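Paint peeling on bathroom ceiling, prime first or scrape everything?

Posted by dellholm_attic on Jul 1, 2018

The ceiling in our upstairs bathroom started peeling over the shower in June. The house is a rental we bought from the landlord, and I don't know what kind of paint is up there. Some of it comes off in sheets and some won't budge. There is an exhaust fan but it's old and loud and my kids don't turn it on. Do I have to scrape the whole ceiling down or can I take off the loose part and prime over the rest? I have a gallon of Prelel flat left from the hallway and would like to use it.

2 answers

Stevens_R
3323 points

You only have to remove what is loose. Use a wide, stiff putty knife held nearly flat and work outward from the bare spot until the paint stops lifting. Then sand the edges so you can't feel a step with your fingers. If the house is old, buy a lead test kit before you sand anything.

Wash the ceiling next. Soap film and hair spray will make new paint let go just as fast as damp does. Rinse it and leave it overnight with the door open. Skim the low spots with joint compound, sand again, and put on a bonding primer — not the cheap drywall kind. Two coats of finish after that.

I would save the flat paint for a closet. Get a satin or a paint sold for bathrooms. And fix the fan situation or you'll be doing this again. A timer switch costs very little and keeps the fan going after the kids leave the room.
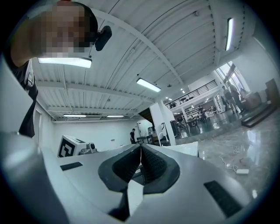

Dark short-sleeved shirt with light trim at the sleeve.

Wear something you don't care about, like an old dark shirt. Primer does not wash out and overhead work drips on everything.

pristetti
13 points

I just painted over mine. Looked fine until winter and then it came down in the tub. So scrape it I guess. Also check the attic side if you can get up there, our fan duct had come off and was blowing straight into the insulation.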